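Student Projects > Mechatronics > Grippers > Comparing Two Finger Sets on a Wrist-Camera Arm

Comparing Two Finger Sets on a Wrist-Camera Arm

Rocío Marulanda and Alcides Espinoza
18 September 2018

14 shares | 3 comments

Summary

We compared two sets of fingers for the same parallel gripper, using the small camera at the wrist to find the object before each grasp. The first set, which we call the flat set, came with the gripper. The second set is ribbed, and we cast it ourselves in the lab. We also ran the arm with two controllers, the Tornevel unit that the lab already had and a Nitel board that we set up for this project. The ribbed fingers held light, round objects better. The choice of controller made less difference than we expected, except in how long each cycle took.

Why we did this

Last year's group wrote in their report that the gripper dropped round things and that they did not know if the fingers or the aiming was to blame. Their test objects were all different sizes and they changed the camera settings several times during the trials, so their numbers could not answer the question. We decided to keep the camera, the lighting and the objects fixed and change only the fingers and the controller.

We left suction out. The lab has a pump, but one of our objects has holes all over it and a suction cup would have needed a separate set of tests.

Equipment

The arm is the six-joint one on bench 2. The gripper is a two-finger parallel type made by Trusow, with a stroke wide enough for everything on our list. The camera is fixed at the wrist and looks down between the fingers, so the fingertips are always in the lower part of the view. This is useful because you can check the gap on both sides of an object from one picture. It also means that once the gripper is low, the object fills a lot of the image and anything to the side is hidden by the fingers.

The flat fingers are plain aluminum with a thin rubber face. The ribbed fingers are cast in dark urethane with fine ridges on the gripping side. We made the mold in two parts. The first casting had air bubbles near the tip and we threw it away. The second was good enough after trimming.

For the work surface we laid green cloth on the bench. We tried the bare bench first, but the reflections from the ceiling lights confused the detection code. The cloth wrinkles when the arm moves it, and we smoothed it by hand between sets and not between single grasps.

Objects

We used four objects: a perforated plastic practice ball, a wooden block, a short cardboard tube and a rubber stopper. The ball was the one we cared about most. It weighs very little, it rolls, and its surface is full of holes, so the area that a finger touches changes with how the ball happens to be sitting.

Method

Each combination of fingers, controller and object was one set. With two finger sets, two controllers and four objects, that gave 16 sets. We ran 50 grasps in each, for a total of 800.

One grasp went like this. The arm moved to a fixed start height and took a picture. The code found the center of the object by color and sent a correction to the arm. The arm moved down, took a second picture, made a smaller correction and closed the fingers. It then lifted the object, held it for 9 seconds and put it back. A grasp counted as good if the object was still between the fingers at the end of the hold. Everything else counted as a failure, and we wrote down what kind.

The second picture turned out to be the important one. From the start height, the code could place the center of the ball well enough to get both fingers around it, but the gaps were often uneven. If one finger reaches a light ball first, it pushes the ball across the cloth until the other finger stops it, and the ball can roll out toward the front while this happens. We logged the gap on each side from the second picture so that we could compare it with the result of the grasp.

Shadows gave us trouble here. With the fingers down on both sides of the ball, the cloth close to it is much darker than the cloth farther up the picture, and a single threshold value does not work for both. In the view below, the gap on the left is narrow and partly in shadow, and the right finger is farther from the ball.
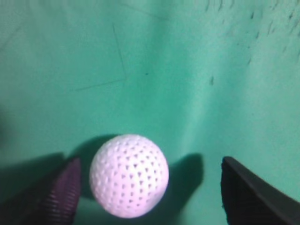 Changes to the detection code

Our first version looked for anything that was not green. It picked up the marks and specks on the cloth as well as the object, and it sometimes joined the dark fingers to the shadow and reported one large shape. We made two changes. The code now ignores any region smaller than a set size, which removed the specks. It also masks out the area where the fingers appear, using a fixed outline for each finger set.

The outline has to be changed when the fingers are changed. We forgot this once and had to repeat a full set with the wooden block.

Results

For the block and the tube, both finger sets did well, with few failures on either controller. The stopper was a little worse with the flat fingers when it was lying on its side.

The ball showed the clearest difference. Over both controllers together, 100 grasps were made with each finger set. The flat fingers failed 40 times and the ribbed fingers failed 13 times. Most failures with the flat fingers happened while they were closing – the ball moved forward and out before there was any real grip. With the ribbed fingers the most common failure was a late one, where the ball was lifted but turned slowly and fell during the hold.

Uneven gaps mattered for both sets. When the two gaps in the second picture were close to equal, failures were rare even with the flat fingers. We had hoped the ribs would make the aiming less important. They helped, but a badly centered grasp was still a bad grasp.

Controllers

The Tornevel unit waits for the arm to settle before it accepts the next command. The Nitel board lets you send corrections while the arm is still moving, and the cycle is shorter as a result. Success rates were close for all objects. On the Nitel board we had to add a short pause before the second picture, since the early pictures were blurred enough to shift the measured center of the ball. With the pause in, most of the time advantage was still there.

Setting up the Nitel board took most of two weeks, mainly because of the gripper wiring. Anyone repeating this should use the pin table in the Pacheco lab binder and not the one printed on the adapter, which has the open and close lines swapped.

Limits of the tests

We used one ball. A different hole pattern or a stiffer plastic might give other numbers. We also did not measure closing force directly and left it at the same setting throughout, so we cannot say if the flat fingers would have done better with a slower or softer close. The ribs on our casting had started to wear at the tips by the last sets, and we did not make a second pair to check what effect this had.

Next steps

In October we plan to add a third picture at grasp height and let the arm shift sideways until the gaps match before closing. Alcides is also working on a lamp mounted next to the camera to even out the shadows. The mold is in the cabinet under bench 2, with the mixing ratios taped inside the lid.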